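Bollia play fruit and vegetable set with flower plate: review
5/11/19

Most play food arrives in a box that falls apart within a month, and then it lives at the bottom of a toy bin with one shoe and half a jigsaw. The Bollia set comes with a plastic carrier bag and a plate, so the storage is part of the toy. We have had ours long enough for the novelty to go, and this is how it has held up.

I bought it to replace an older Norov set that had split along the seams. The Norov pieces were bigger and heavier, and the bananas in particular were good to hold, but there was nothing to put them in. The Bollia set cost less and takes up very little room on the shelf.

The pieces are what you would expect: banana, apple, grapes, strawberry, a green pepper and a few others. Size is not consistent. The strawberry is small next to the pepper, which is closer to real life than in some sets, where everything is made the size of a plum. The apple has a crinkled surface and is easy to grip. The grapes are the favourite in this house and get served with every meal, including soup.

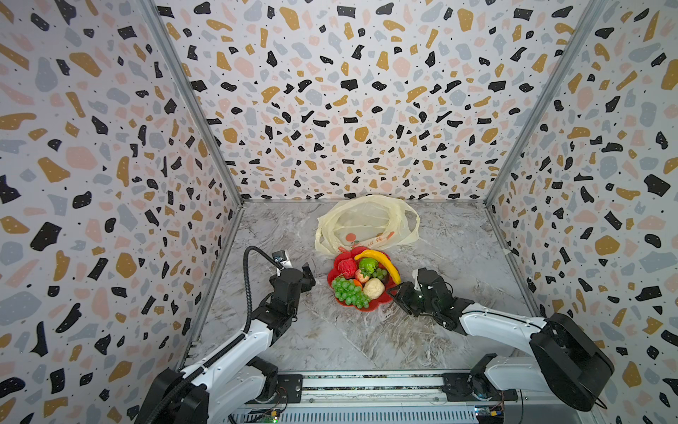
A full plate, with the bag behind it.

The plate is better than I expected. It is red plastic with a scalloped edge in the shape of a flower, and it is shallow, so small hands can reach everything without tipping it. Round pieces do roll off if it is carried at a slant. It wipes clean with a damp cloth. I would not put it in the dishwasher, although the leaflet does not mention dishwashers either way.

A couple of the pieces are hard to name. There is a pale round one that has been a bun, a potato and an onion depending on who is cooking. The leaflet has a picture key but the printing is tiny and ours went in the recycling early on. Children do not mind this at all. If you are buying the set to teach vocabulary, you may want something with clearer shapes, and the Valen wooden range is better for that, at nearly twice the price.

The bag is the weak point. It is thin, see-through, cream-coloured plastic with loop handles and a fruit print. It holds the whole lot and it is fun to play shops with, but it is not a strong bag. It creases the first time it is used and stays creased. One handle on ours has begun to stretch. It also slides about on a smooth tabletop, and a younger child will need someone to hold it open while the food goes in. What works for us is to lay it flat, pile the food in the middle and then lift both handles together.
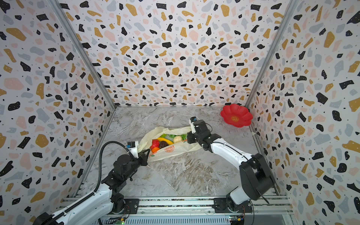

Does the plate fit in the bag along with the food?
It fits if it goes in first, lying flat, with the food on top. Put in last, it sticks out and pulls on the handles.

As with any thin plastic bag, keep it away from babies and toddlers. We hang ours on a high hook and bring it down when someone is there to watch. For children under three I would leave the bag out altogether and use a small cloth one. The smaller pieces should be put away at that age too.

Washing is simple. I use warm water and washing-up liquid in a bowl, then leave everything on a tea towel overnight. Two of the pieces let in a little water and had to be squeezed out. The colours have not faded or rubbed off so far.

I ordered from Cisternas, who sent it in a padded envelope, and it arrived with nothing bent or missing. They charge for delivery on orders under 50, so it is worth adding something else if you need it. Spare plates are sold separately. Spare bags are not, and I did ask.

Good points: light, quick to clear away, nice plate, decent mix of fruit and veg.
Bad points: flimsy bag, odd sizes, one or two mystery items.

Four out of five. I have taken one off for the bag.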